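4 Einwilligung als Gewohnheit: Was Haushalte über Werbeprofile wissen und was sie damit anfangen

4.1 Ausgangspunkt und Fragestellung

Wer sich mit personalisierter Werbung beschäftigt, landet früher oder später bei der Einwilligung, und wer sich mit der Einwilligung beschäftigt, landet fast zwangsläufig bei der etwas traurigen Feststellung, dass sie in der Praxis meist aus einem Fingertippen besteht. Das ist oft genug beschrieben worden, und wir wollen es hier nicht noch einmal in aller Breite tun. Uns interessiert in diesem Abschnitt etwas, das in den vorangegangenen Kapiteln nur am Rand vorkam: wie Menschen, die zusammen in einer Wohnung leben und sich Geräte, Konten und manchmal auch Passwörter teilen, miteinander über die Werbung sprechen, die ihnen begegnet, und welche Vorstellungen von der eigenen Erfassung sich in solchen Gesprächen bilden.

Die Forschung hat den Einzelnen lange als die natürliche Einheit behandelt. Eine Person, ein Browser, ein Profil. Das hat methodische Vorzüge, die wir keineswegs kleinreden möchten, denn auch unsere eigene Vorstudie war so angelegt. Im Alltag aber sucht die Tochter auf dem Tablet des Vaters nach Wanderschuhen, der Vater bekommt drei Wochen lang Wanderschuhe angezeigt, und beim Abendessen wird darüber gelacht oder gestritten, je nach Familie und Tagesform. Das Profil, das dabei entsteht, gehört streng genommen niemandem am Tisch. Gerade deshalb sind solche Momente für uns so ergiebig gewesen: Sie bringen die Beteiligten dazu, laut über einen Vorgang nachzudenken, über den sie sonst schweigend hinweggehen.

4.2 Anlage der Erhebung

Insgesamt nahmen 32 Haushalte teil, von denen 25 bis zum Ende dabeiblieben. Die Erhebung begann im Juli, was wir im Nachhinein nicht unbedingt wieder so machen würden, weil die Ferien in mehreren Fällen zu längeren Lücken führten und die Urlaubswerbung in diesen Wochen vieles andere überdeckte. Die Haushalte führten ein gemeinsames Werbetagebuch, in das jedes Mitglied eintragen konnte, welche Anzeige ihm aufgefallen war, auf welchem Gerät sie erschien und welche Erklärung es dafür hatte. Ein Smartphone genügte dafür. Technische Vorkenntnisse waren keine Bedingung.

Zusammengekommen sind auf diese Weise 1845 Einträge von sehr ungleicher Länge. Manche bestehen aus zwei Wörtern (»schon wieder«), andere lesen sich wie kleine Briefe, und eine Teilnehmerin hat uns auf ihre Weise eine ganze Chronik der Matratzenwerbung geschrieben, für die wir ihr an dieser Stelle herzlich danken. Ergänzend führten wir mit 13 Haushalten Gespräche, an denen nach Möglichkeit alle erwachsenen Mitglieder teilnahmen. Die Gespräche fanden in der Regel am Küchentisch statt und dauerten fast immer länger als geplant.

Die Einträge wurden zunächst offen kodiert. Das Kategoriensystem geht in seiner ersten Fassung auf Tsz-kin Leung zurück und wurde danach von der gesamten Arbeitsgruppe mehrfach überarbeitet, zuletzt an den Stellen, an denen die Unterscheidung zwischen Vermutung und Gewissheit nicht sauber zu treffen war. Für die Verwaltung des Materials verwendeten wir die Annotationsumgebung Clunon. Uneinigkeiten wurden im Gespräch geklärt und, wo das nicht gelang, als solche im Datensatz belassen. Wir halten das für redlicher als eine erzwungene Übereinstimmung, auch wenn es die Auswertung an manchen Stellen etwas mühsam gemacht hat.

4.3 Drei Erklärungen, die immer wiederkehren

Beim Lesen der Tagebücher fällt bald auf, dass die Zahl der Erklärungen überschaubar bleibt, so verschieden die Anzeigen auch sind. Am häufigsten ist die Erklärung durch die eigene Handlung: Man hat etwas gesucht oder angeklickt, und die Werbung folgt daraus. Diese Erklärung wird meist ohne erkennbare Aufregung vorgetragen. Sie hat etwas Ordentliches, fast Buchhalterisches, und viele Teilnehmende schienen beinahe erleichtert, wenn sie sich an die passende Suche erinnern konnten.

Die zweite Erklärung ist die durch andere. Der Partner war am Gerät, das Kind hat ein Spiel heruntergeladen, die Schwiegermutter war zu Besuch und hat das WLAN benutzt. Auf diesem Weg wird Werbung zu einer Art häuslicher Indizienkunde. Ein Ehepaar berichtete uns, dass ein Geburtstagsgeschenk auf diese Weise aufgeflogen sei, ein Plattenspieler, der auf dem gemeinsamen Rechner tagelang in jeder Seitenspalte stand. Er hat sich trotzdem gefreut, wie beide übereinstimmend versicherten. In anderen Haushalten ging es weniger heiter zu, etwa wenn Anzeigen für Umzugsfirmen oder Beratungsstellen auftauchten und Fragen nach sich zogen, die eigentlich noch nicht gestellt werden sollten.

Die dritte Erklärung ist die durch das Mithören. Sie ist in der Öffentlichkeit gut bekannt und wird in Fachkreisen gern belächelt, was wir nicht für angebracht halten. In den Tagebüchern steht sie nämlich selten allein. Wer schreibt, das Telefon müsse zugehört haben, schreibt häufig im nächsten Satz, dass er das eigentlich nicht glaube, und im übernächsten, dass es sich aber doch so anfühle. Die Vermutung drückt ein Verhältnis aus: Man kennt die wirklichen Wege der Daten nicht, und das Mikrofon ist der einzige Weg, den man sich bildlich vorstellen kann. Mehrere Gesprächspartner sagten uns, dass ihnen ein lauschendes Gerät in gewisser Weise lieber wäre als die Auktion in Sekundenbruchteilen, die wir ihnen auf Nachfrage zu erläutern versuchten.

4.4 Der Einwilligungsdialog im Wohnzimmer

Besonders aufschlussreich waren die Passagen der Gespräche, in denen wir die Haushalte baten, einen Einwilligungsdialog gemeinsam zu bearbeiten. Wir verwendeten dafür zwei eigens gestaltete Entwürfe, die intern Trillodix und Wirby hießen. Trillodix stellte alle Zwecke auf einer einzigen, recht langen Seite dar, Wirby verteilte sie auf mehrere kurze Schritte. Erwartet hatten wir, dass der kürzere Weg angenehmer empfunden würde. In den Gesprächen zeigte sich ein gemischtes Bild. Einige Paare lobten die Übersicht der langen Seite, weil man sie zu zweit lesen und mit dem Finger auf eine Zeile deuten könne, während die Schritte immer denjenigen bevorzugten, der das Gerät gerade in der Hand halte.

Diese Beobachtung mit dem Finger hat uns lange beschäftigt. Wer ein geteiltes Gerät hält, entscheidet für die anderen mit, und zwar meist, ohne dass dies zur Sprache kommt. In vielen Haushalten hatte sich im Lauf der Jahre eine stille Zuständigkeit herausgebildet: Eine Person richtet ein, bestätigt, aktualisiert und stimmt zu, die übrigen benutzen. Auf die Frage, wer den Bedingungen des Fernsehers zugestimmt habe, sahen sich die Befragten oft erst einmal gegenseitig an. Das Recht setzt an dieser Stelle eine informierte Person voraus. Wir fanden eine eingespielte Arbeitsteilung, die mit Information nur wenig zu tun hat und mit Vertrauen sehr viel.

Man sollte daraus nicht den Schluss ziehen, den Menschen sei die Sache gleichgültig. In den Abendeinträgen, von denen auffallend viele nach 21 Uhr verfasst wurden, ist immer wieder eine müde Form von Sorgfalt zu spüren. Da wird festgehalten, man habe diesmal abgelehnt, oder man habe ablehnen wollen und den Knopf nicht gefunden, oder man habe abgelehnt und am nächsten Tag dieselbe Frage noch einmal bekommen. Die Einwilligung wird so zu einer Hausarbeit unter anderen, die liegen bleibt, wenn der Tag lang war, und die beim nächsten Mal ein bisschen mehr geworden ist. 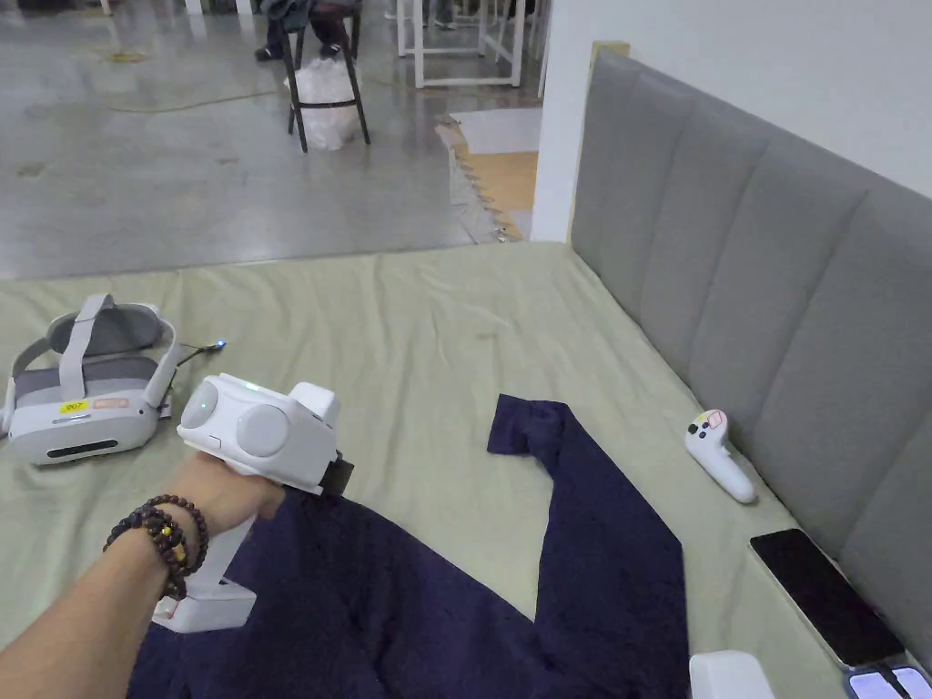 Abb. 4: Weißes Handgerät mit Pistolengriff, darunter ein dunkelblaues Textil auf einem blassgrünen Bettlaken.

4.5 Reichweite und Grenzen

Einige Einschränkungen möchten wir offen benennen. Die Teilnahme war freiwillig, und wer ein Werbetagebuch führt, sieht nach kurzer Zeit überall Werbung. Mehrere Teilnehmende haben uns das selbst geschrieben, einer mit dem Zusatz, er wolle jetzt bitte wieder damit aufhören. Die gemeldeten Anzeigen sagen daher wenig darüber aus, wie viel Werbung in einem Haushalt tatsächlich ausgespielt wird. Sie zeigen, was auffällt und was der Mitteilung für wert gehalten wird, und nur in diesem Sinn haben wir sie gelesen.

Hinzu kommt, dass Kinder in den Gesprächen nicht befragt wurden, obwohl sie in den Tagebüchern als Verursacher der rätselhaftesten Anzeigen eine erhebliche Rolle spielen. Eine Folgeerhebung müsste ihnen eine eigene Stimme geben, mit den besonderen Vorkehrungen, die das erfordert. Auch Wohngemeinschaften sind in unserer Gruppe schwach vertreten, und ihre Regeln im Umgang mit gemeinsamen Konten unterscheiden sich vermutlich deutlich von denen der Familien. Zwei Einträge aus einer solchen Wohngemeinschaft, in denen um die Abokosten eines Streamingdienstes und die dort gezeigte Autowerbung gerungen wird, lassen ahnen, was dort noch zu holen wäre.

Schließlich sei auf eine Schwierigkeit hingewiesen, die das Kategoriensystem betrifft. Die Trennung zwischen der Erklärung durch eigenes Handeln und der Erklärung durch andere setzt voraus, dass sich beides auseinanderhalten lässt. Bei gemeinsam genutzten Geräten ist das aber häufig auch den Beteiligten selbst nicht möglich, und in einer Reihe von Einträgen wechselt das »ich« mitten im Satz zum »wir«. Wir haben solche Fälle doppelt kodiert. Das Verfahren, das wir in der Arbeitsgruppe nach dem ersten strittigen Haushalt kurz die Liao-Regel genannt haben (der Name ist ein Pseudonym), wird im Anhang ausführlich dargestellt, zusammen mit den Einträgen, an denen es entwickelt wurde. Die Häufigkeiten im folgenden Abschnitt beruhen durchgehend auf dieser doppelten Kodierung.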